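Home | Projects | Reports | Contact

We use cookies to improve this site. Accept

25 January 2019
By Urho Keskinen

Project Report: Stirring a Hot Drink Evenly

3. Setup

The Mevby rig uses a gray tabletop, one mug and small wooden blocks. Each drink was poured to the same line, and the stirrer was kept off the inner wall. The sampling log for trial 66 has 2252 rows; the first 239 were dropped as settling time.

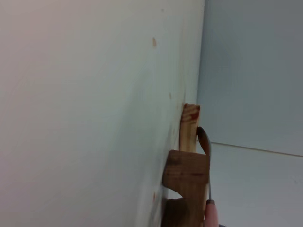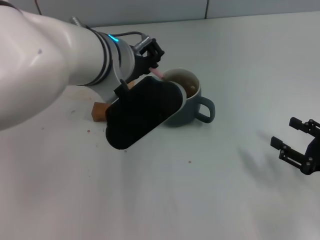 Kristof Van Beek asked whether the settling time should be the same for every trial, as thicker drinks take longer to come to rest. He suggested a fixed cut of 2000 rows from the end of each log instead. Both methods will be compared in February.

4. Open items

Stirring speed was set by hand and not recorded. Mug temperature at the start was read once per trial.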